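Garment Storage on a Small Work Table
Project report, Henrike Reuter and Finn Petersen
Supervisor: Ludger Kuhlmann
Jul 22, 2024

1. Task

The project compares ways of storing mixed laundry in one open basket beside a folding surface. Items had to stay within reach and be easy to tell apart. 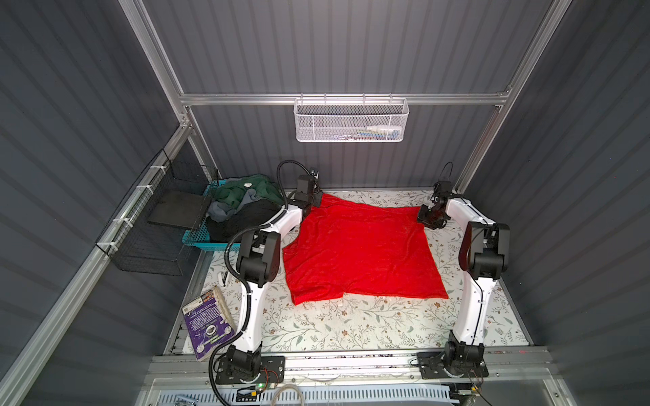

Color was the first sorting criterion. Dark items are hard to separate by eye once they are stacked. The teal mesh basket at the back left holds dark green, gray-blue and black pieces, and the red cloth spread on the table stands out from all of them. It was therefore used as the reference item.

2. Surface

The table cover has a printed leaf pattern on a white ground. Thin fabric wrinkles easily, and an edge that is folded under is not corrected by pulling at the opposite side. 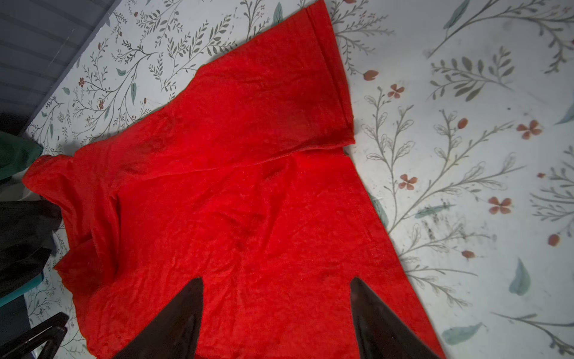
Hems were used as guide lines for alignment. Seams in the middle of a garment were less useful, as creases run across them. Two methods were compared:

a) Lay the item out as flat as possible, then fold.

b) Gather the item from both ends and place it without folding.

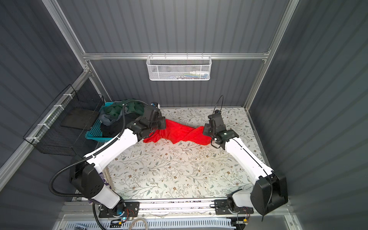
3. Results

Method b was used in 101 of 138 placements. It took less time but used more basket volume. Method a left more free space and kept the items below visible. Small pieces such as socks gained little from either method.
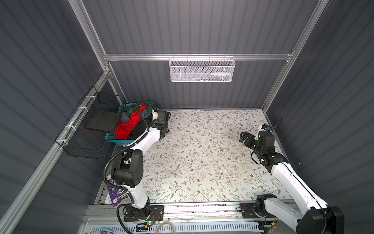

Figure 4. Teal basket with the red garment crumpled at the front and the dark green one at the back.

The basket was not divided. A divider is planned for the next series.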